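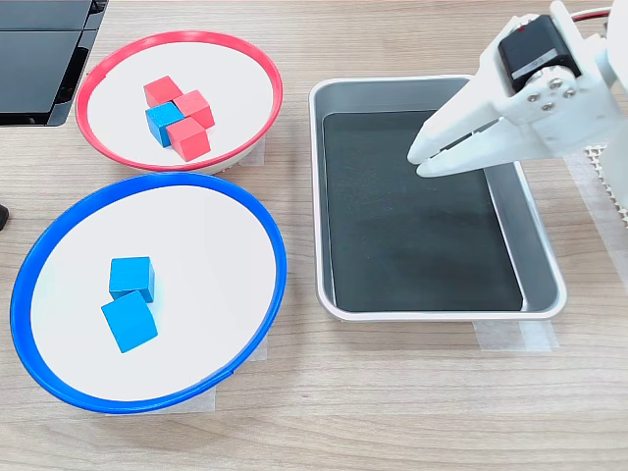

Last updated: 9 January 2023

Become a Youth Mentor or Assistant Coach with Sedness Youth Sports & Learning

We are looking for adults in Eswood and the neighborhoods nearby who would like to spend part of their week with young people, either on the field or at the homework tables. If you have been meaning to do something like this for a while and never found the right moment, we would love to hear from you. Our spring season begins in April, and we like to have everyone trained and introduced to their groups well before the first practice.

Sedness has been running after-school sports and tutoring in Eswood for 18 years. Last year 1,331 children and teenagers took part in at least one of our programs, from kindergarten soccer all the way up to the high school study hall, and 219 adults gave their time as mentors and coaches. A good many of those adults have been with us for years (a few of them played here as kids themselves!), but people move away, have babies, change shifts at work, and so every winter we find ourselves with places to fill.

What we need this season

Assistant coaches for soccer, softball and track. You'll work next to a head coach who has already run at least one season, so you will never be left alone to figure out a practice plan. You don't need to have been a great athlete, or any kind of athlete really. Being able to tie a lot of shoelaces and learn names quickly will take you a long way with the younger teams.

Homework mentors for grades three through eight. These groups meet in the Perrin Building, upstairs from the gym, right after school lets out. Most of the work is reading and math. If fractions make you nervous, tell us and we'll put you with the readers.

One-on-one mentors for teens. This is the role that asks the most of you, and the one people tend to write to us about long afterward. You would be matched with one young person and meet every week for the full school year, sometimes to talk about classes or a summer job application, sometimes just to shoot baskets. We take our time with these matches, so please be patient if yours doesn't come right away.

Time

Coaches give two evenings a week plus a game on the weekend. The season is 7 weeks long, with a makeup week at the end for rainouts. Homework mentors choose one or two afternoons and stay for an hour and a half. We do ask that you think hard about your calendar before you sign up – a child who was expecting you notices when you aren't there. That said, life happens, and we have a list of substitutes who are very good about stepping in on short notice.

Who can apply

You must be at least 21 to be a one-on-one mentor and at least 18 for everything else. Everyone who works with our young people completes a background check, which we pay for, and gives us the names of two people who know them well and aren't relatives. Spanish speakers are especially welcome this year. You don't need a car for any of the roles, though the softball fields at Dravum Park are a fair walk from the bus stop and it's good to know that ahead of time.

Training

All new mentors and coaches come to two evening sessions at the Perrin Building. The first covers safety, our rules about contact with kids outside the program, and what to do if a child tells you something that worries you. The second is split up by role. Coaches go down to the gym for first aid and practice planning, and mentors stay upstairs with our program staff. Dinner is served both nights, and you're welcome to bring your own kids if you can't find a sitter – just let us know how many are coming so we order enough food.

What you'll get from us

These are unpaid roles. We provide a team shirt, equipment, bus passes for anyone who needs them, and a staff member on site at every practice and study session. If you are a student who needs service hours signed, bring your form to the office and we'll take care of it.

How to apply

Pick up an application at the front desk of the Perrin Building or ask us to mail you one. Fill in as much as you can and don't fuss over the section about past experience; plenty of our best coaches left it blank. After we receive it we'll call you to set up a short, friendly conversation, usually over coffee. Applications for coaching close when the teams are full. Mentor applications stay open all year.

If you aren't sure which role suits you, come by and watch a practice or sit in on a homework afternoon first. Sign in at the desk when you arrive and someone will show you around.

Contact the Sedness office | © 2023 Sedness Youth Sports & Learning | Back to top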